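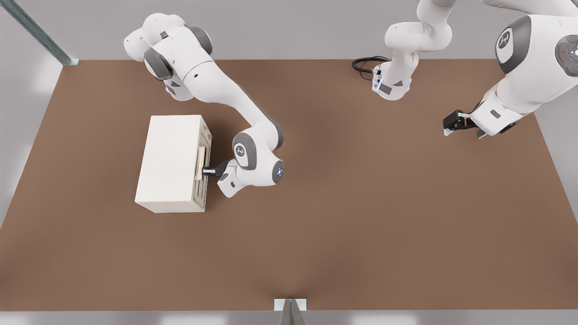 Week 6: Can It Open a Drawer Yet?

Course notes, Machines and Everyday Work
Posted in May by the course staff
6 minute read

Reading for this week: the Palacios chapter on kitchens, plus the Jalico task sheets. Skip the appendix unless you enjoy tables.

1. Where we left off

Last week we looked at factory arms that do one thing all day and do it well. A welding arm doesn't care that you moved the couch. A home machine has to, and that is most of the trouble.

2. The drawer as a chore

Opening a drawer sounds like one action. Write it out and it gets longer: find the handle, line up the fingers, close them, pull straight, notice if the drawer sticks, stop before it lands on the floor. You did all of this before breakfast while thinking about something else.

In the simulated setup at the top of these notes, the left arm has its gripper closed on the wooden handle of a small white cabinet. The right arm has its gripper open and is holding nothing, a working style familiar to anyone who has shared a house. Notice how tidy the work surface is. Your own kitchen drawer has a whisk in it, sideways.

3. Why practice in simulation

A simulated cabinet can be pulled 1000 times overnight and never needs new screws. The Zolance exercise you'll run in lab does 100 pulls per batch, with the handle shifted a little each time. Simulated drawers also slide the way the programmer said they would. Real ones swell in August.

Keep two questions apart when you read results:
- Did the arm open this drawer?
- Would it open yours?

Papers tend to answer the first and put the second in the title.

4. Scoring

For lab we count a pull as good only if the drawer is open and the gripper has let go. Last year's class argued for partial credit. Hendex, our scoring script, does not give partial credit and can't be reasoned with. One group logged 3741 pulls and still had to redo the write-up, having saved over the file.

5. For Sunday night

Pick a chore you did this week and break it into steps a machine could follow. Aim for 23 steps or fewer. "Fold the fitted sheet" is not allowed, as we have no human data on how it's done.

Bring it to lab on paper. The printer upstairs is also automated, so plan ahead.

Recent notes
Week 5: Arms That Stay Put
Week 4: The Dishwasher Counts as a Robot (Discuss)
Week 3: Grippers, Hands and Tongs
Lab guide: Getting Started with Zolance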